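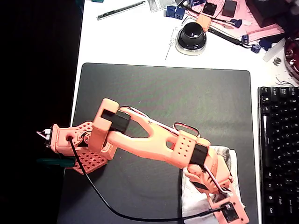

Ciltwood Kit Library: Frequently Asked Questions

Who may borrow from the library?
Any registered member aged 16 or over may borrow. Schools within the Itmont area may apply for a group account, which allows up to 7 kits on loan at one time.

What does a kit contain?
Each kit holds a microcontroller board, a breadboard, a USB lead, jumper wires and a printed parts list. Sensor kits and motor kits are catalogued separately. Please check the contents against the parts list on collection.

How long is the loan period?
Kits are lent for 90 days. A loan may be renewed once, provided that no other member has reserved the kit. Renewals cannot be made by telephone.

Is a deposit required?
Individual members pay a refundable deposit of £100 for a Willemer motor kit. Sensor kits carry no deposit. Group accounts are invoiced for missing items at the end of the school year.

May I solder to the boards?
No. Boards must be returned in the state in which they were lent. Members who need a permanent circuit should buy their own board; the help desk can advise on compatible types.

My computer does not recognise the board. What should I do?
Try a different USB port and lead first. Some older leads supply power but do not carry data. If the board is still not listed, install the Tamura driver from the downloads page and restart the computer.

What should I do if a component fails?
Stop using the kit, disconnect the power and report the fault with the kit number. Members are not charged for ordinary wear. Damage caused by reversed polarity or an unsuitable power supply may be deducted from the deposit.

Where are kits returned?
Returns are accepted at Room 607 until 4.30 pm. Kits must not be left in the corridor. The library is closed throughout August and reopens in September.

Can I suggest a new kit?
Suggestions are considered each term. Please write to Quyên Vi, Kit Library Manager, stating the main components and the intended age group.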